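Setting a table for two on a wood grain surface: notes from May

The table in the kitchen at Trostside is a light wood top with the grain running lengthwise. I bought it secondhand from a shop called Mac Carthaigh and it has been in daily use for two winters. I am recording what I put on it for lunch and where, since I rearranged the layout in May and have kept to it.

The starting condition was poor. Plates lived in the cupboard over the stove, water in the hallway, glasses in a third location. Setting up for a meal took 9 minutes with the food already cooked, most of it walking. I moved everything used at lunch to one shelf at hip height and got that down to 2. 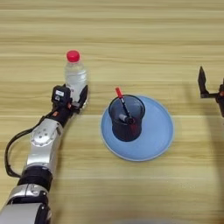

Water goes out first. A pitcher was the original choice, an Erent with a hinged lid, and the hinge failed in the first month. I went over to bottles after that. The ribbed plastic kind gives a decent grip near the shoulder and stands upright without trouble on a flat top, and the clear wall shows the level from across the room. I place it toward the back left. A bottle near the front edge gets hit by an elbow sooner or later, usually while someone is reaching for bread.

Condensation is the other consideration. In warm weather a bottle straight out of the refrigerator leaves a ring on bare wood, and the ring follows the grain before it spreads across it. My finish is hardwax oil, two coats, renewed once a year. It tolerates a wet base for up to 50 minutes. Past that point I get a dull patch that needs a light rub with a gray pad and fresh oil. Room temperature water avoids the problem entirely and is what I serve now.
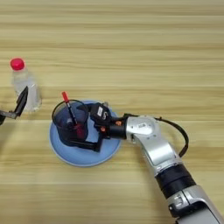 Plates were a longer project. The old stoneware set was heavy and had unglazed feet that scratched the finish, so it went to the garage. What I wanted was something light, with a low rim, in a color that separates from the wood at a glance. Pale blue does this well against beige and tan, and a round shape with a slightly raised edge can go in the middle of the table without any thought about orientation. A square plate set a few degrees off the grain looks wrong from every chair. I tried four of those from Tostasby and returned them.

Spacing is simple. The plate goes down first at the center and the bottle stays behind it and to the left. Anything tall that sits in front of the plate has to be moved again when the food arrives.

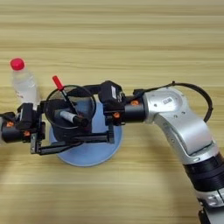 The remaining item is clearing. I wipe along the grain with a damp cotton cloth, then once more with a dry one. Wiping across it drags crumbs into the seams, and they stay there until I go after them with a toothpick. On Sunday I do the full version, with everything off the top and the edges included, and that takes 17 minutes.

Next job is the shelf. It sags a little at the right end under the weight of the glasses, and the bracket screws are too short for the plaster.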